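Jul 29, 2023

Budget day. I put it off all week and then did the whole thing at the kitchen table between breakfast and lunch, so I should have just done it sooner.

The question is still the same one: do we buy the arm now, or do we spend the summer money on computing and keep working in simulation until September. I went back and forth on it again. Ott Bite wants the arm. He has wanted the arm since we started, and I understand it, because it is hard to stay excited about a thing that only lives on a screen. But he isn't the one who has to make the numbers fit.

The Trovura quote came back and it is good until the end of the month. The base unit is more than I hoped. The wrist attachment is extra, the mounting plate is extra, and shipping is 274 dollars, which I had down as zero because I forgot it. The controller is included but the cable to run it more than a few feet is not. I wrote all of this on one sheet so I can look at it in one place.

Asent is cheaper up front. The trouble with Asent is the yearly support fee, and nobody there would tell me on the phone if the price holds after the first year. I asked twice. The woman was nice about it and said she would email. No email yet.

I spent the rest of the morning in the bathroom model, which is the room we picked for the cleaning tasks. I wanted to settle what size base we need before we pay for one. If the robot has to work close to the toilet and then get over to the sink, it matters a lot how wide it is and how it turns.

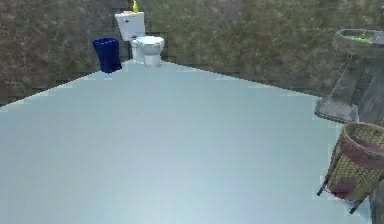
My feeling now is that we should plan on the narrow base and give up some reach. The wide one would be fine out in the open, but all the work is along the walls, and I don't want to pay for a base that does well only where there is nothing to clean. The narrow base also saves us 511 dollars, and that covers shipping with some left over for the cable.

The other thing I need to do is price the computer honestly. Ott says the old one will last another year. It might. Last night it took so long to load the room that I went and did the dishes. The wall surfaces still look blurry, and I don't care about that for moving a base across a floor, but I will care once we add a camera and want it to pick out small things like soap. I set aside 1,000 dollars for the computer and wrote "do not touch" next to it. That means the arm has to wait for the second half of the money unless Asent comes down.

So the plan as of tonight:

Narrow base now. Computer in August if the old one gets worse, and if not, hold the money. Arm in September, from whoever answers my questions. I would like Ngui to look at the Trovura contract before we sign, mainly the part on returns, which I read 2 times and still don't follow.

Called Ott after supper and told him. He was quiet and then asked if we could at least get the gripper so he could have something to take apart. I said no. Then I looked up what it costs by itself and it isn't terrible, so I put it on the list with a question mark.

Need to find the receipt for the battery charger. It was in the blue folder and now it isn't.

Recent entries
Janetti demo, and the long drive home
What we spent in the spring
First try at the kitchen model
Charger trouble again
Notes from the call with Ngui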